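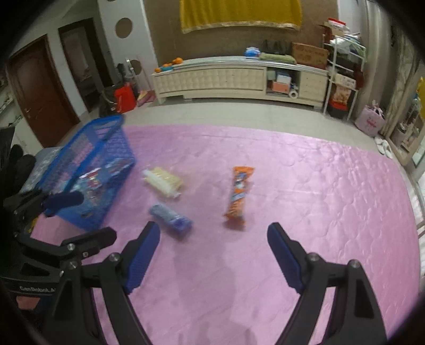

The Wenbridge Home Handling Club is a student robotics club based in Wenbridge. Its members teach robot arms to do small household jobs, mostly picking up packaged goods and putting them away, by doing those jobs themselves with hand-held grippers and recording every move. The club is best known for the Pumum Challenge, a yearly contest in tidying, and for a growing library of recordings made in ordinary homes.

History

The club grew out of an after-school class in which students built line-following cars. Several of them wanted to work on something closer to daily life, and a separate group was formed in August with 6 members. Early meetings were spent on wooden blocks and plastic cups. The students soon found that a gripper trained on blocks was hopeless with a bag of chips, and soft packaging became the club's main subject. It remains a wonderfully stubborn one: bags slide, crinkle, fold over and change shape each time they are touched.

The first Pumum Challenge was held on October 20, 2022.

Activities

Members work in pairs. One handles the gripper while the other sets out the items, keeps the log and calls the start and end of each take. A session is made up of 30 takes, and the partners trade places halfway through. Snack bags, tube-shaped packets and wrapped rolls are all popular, and so is almost anything with a shiny wrapper.

Much of the work takes place on beds, sofas and floors, with a basket or box as the target. Quilted and padded surfaces are prized for practice. A packet sinks a little into the padding, and the fingers have to come in low without catching the cloth. Students learn to open the jaws wide, line them up along the short side of the packet, and close slowly. New members usually squeeze too hard – crushed crackers are a club tradition.

Recordings are checked at the weekly meeting, where takes with a blocked view or a missed label are thrown out. The rest are used to train the club's own arm, known as Ranjbar, which is bolted to a workbench and has a loyal following among the younger students.

Pumum Challenge

In the Pumum Challenge, each team has 30 minutes to train or adjust its arm and then 5 attempts to clear a set of mixed packages into a basket. Points are given for each item that lands inside and taken away for torn wrappers. The items are kept secret until the round begins, and the reveal gets one of the loudest cheers of the day. Hand-held runs are scored in a division of their own, open to first-year members.

Panel

The club's newsletter, Panel, is written and edited by students. It prints challenge results, repair notes and a much-loved column on the hardest package of the month. Flat sachets have won more often than any other kind.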